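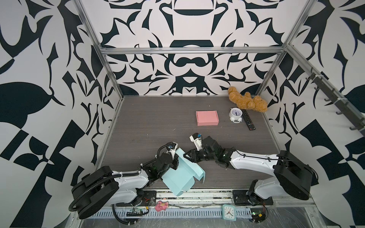 *Abb. 1: Hellblauer Karton im linken Greifer, die Laschen stehen offen. Der rosa Karton dahinter ist geschlossen.*

# Zwischenbericht Kartonfalten, Standort Grotberg

An: Rummont, Förderbereich Arbeit und Haushalt
Berichtszeitraum: bis Ende August

## Stand

Die Station läuft, die beiden Arme sind kalibriert, und die Steuerung von Fluteck ist seit Beginn des Berichtszeitraums nicht mehr abgestürzt. Das war im letzten Bericht noch anders. Zur Frage, für die Rummont uns fördert, ob nämlich eine Maschine heute eine einfache Packarbeit übernehmen kann, fällt die Antwort weiterhin zurückhaltend aus.

Im gewerteten Durchgang haben wir 29 Faltversuche protokolliert. Sechs davon endeten mit einem geschlossenen Karton, ohne dass jemand eingegriffen hat. Bei 18 war mindestens ein Eingriff nötig, meist weil eine Seitenlasche neben dem Schlitz aufsetzte. Den Rest haben wir abgebrochen. Im Antrag stand als Zwischenziel die Hälfte der Versuche ohne Hilfe. Das ist klar verfehlt.

## Wo es hakt

Das Greifen der flachen Pappe gelingt inzwischen oft. Schwierig wird es, sobald beide Arme gleichzeitig an einem Teil arbeiten, das nachgibt. Zieht der eine etwas zu früh, wandert der Zuschnitt, und der andere greift an die Stelle, an der die Ecke vorher lag. Ein Mensch merkt das in den Fingern und setzt nach. Unsere Steuerung merkt es erst im Kamerabild, und dann ist die Lasche häufig schon geknickt.
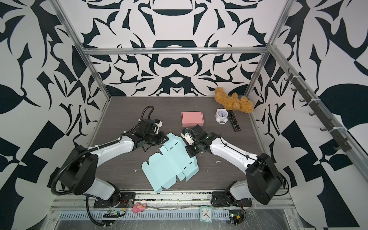

*Abb. 2: Zuschnitt flach auf der Arbeitsfläche, die Greifer an den beiden hinteren Ecken.*

Ein einmal falsch geknickter Zuschnitt ist für den nächsten Versuch kaum noch zu gebrauchen. Wir haben anfangs gebrauchte Zuschnitte wieder eingelegt, um Material zu sparen, und damit die eigenen Ergebnisse verfälscht, übrigens in beide Richtungen: Vorgeknickte Kanten falten sich leichter, ausgefranste Laschen gehen nicht mehr in den Schlitz. Die Versuche aus dieser Phase sind oben nicht enthalten.

Das Verfahren aus dem Teilprojekt Kikuchi, bei dem eine Person die Bewegung vormacht und das System sie nachlernt, hat den Anfang der Faltung sichtbar verbessert. Beim Schließen des Deckels sehen wir davon wenig. Mehr Vorführungen helfen vermutlich, wir möchten daraus aber keine Prognose ableiten. Die letzte hat nicht gehalten.

## Einordnung

Die Packerei in Grotberg, an deren Bedarf wir uns orientieren, braucht an einem starken Tag 2000 Kartons. Geübte Kräfte falten dort im Stehen, unterhalten sich dabei und sortieren schadhafte Zuschnitte nebenher aus. Letzteres war nie Teil unserer Aufgabe, gehört im Betrieb aber selbstverständlich dazu. Selbst mit einer deutlich besseren Quote wäre die Station dort vorerst keine Entlastung, da jemand danebenstehen müsste.

Für den Haushalt gilt das noch stärker. Dort liegt selten der gleiche Karton zweimal auf dem Tisch, und niemand legt ihn vorher gerade hin. Von der im Antrag erwähnten Übertragung auf Wäsche raten wir in dieser Förderphase ab.

## Nächste Schritte

- Neue Greiferbacken erproben, mit denen sich der Rand der Pappe flacher fassen lässt
- Deckelschluss getrennt vom übrigen Ablauf trainieren
- Nur noch ungebrauchte Zuschnitte werten
- Eingriffe nach Art und Zeitpunkt erfassen, bisher steht im Protokoll nur »Hilfe«

## Mittel

Der Materialposten ist durch den Verzicht auf gebrauchte Zuschnitte stärker belastet als geplant. Wir bitten um Umwidmung der Reisemittel, die in diesem Jahr nicht mehr benötigt werden. Eine Aufstockung beantragen wir nicht. Über eine Verlängerung sollte erst gesprochen werden, wenn die Ergebnisse zum Deckelschluss vorliegen.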